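Studio theatres should stop blacking out their matinees

Most small venues that programme work for children treat daylight as a fault. The first job on any get-in is to cover the windows, tape the door edges and bring the room to black, after which the lighting designer puts back a fraction of what was taken out. I think the default is wrong for audiences under eight, and that companies should have to argue for a blackout before they get one.

The case for darkness is technical and it is a fair one. Cues need contrast. A slow fade reads as a fade only if the room starts at a known level, and cloud moving over a roof will spoil a state that took an hour to plot. Projection is worse again. Nhàn Ông, who lit Trurketti for its first run, told me she will not hang a projector in any room where she can read a cue sheet without a torch, and on those terms she is right.

But Trurketti is one kind of show. Piltow, which I saw at the Ernar in November, is another. It has a cast of two, a heap of coats, a ladder and 26 lighting cues, nearly all of them small. The house seats 119 and the 11 a.m. performance was close to full. With the blinds down, the first four minutes were lost to crying from the front rows, and two families left before the first coat had been put on. The actors held their pace, which was the correct decision, but they were playing to a room that had stopped listening.

I went back for the open-blind performance of the same production. The cues were weaker and one of them, a dawn, did not register at all. The crying stopped sooner. Children looked at their parents, looked at the stage again and stayed where they were. The scene with the ladder ran slightly longer because the laughs were longer.

Murray Tawhiri, who directed it, prefers the dark version and says the open one gives away the ending. He has a point about the final image, which needs a proper snap to black. My answer is that one cue should not fix the conditions for the other 25. 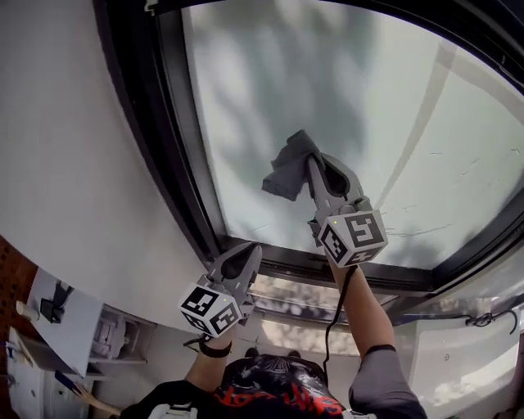

Wiping the glass of a skylight.

There is a cost to daylight. Blinds that move need servicing, glass overhead needs cleaning, and a rig set at 100 per cent to compete with the sun uses more power and more lamps. Designers would have to plot two sets of levels, one for each condition, and be paid for the second. I would still put the money there before spending it on another projector.

Đào, which tours next, has been built for either condition, with the set painted in tones that hold up under plain white light. I would like to see its morning performances listed separately, with the light level stated beside the running time and the age guidance.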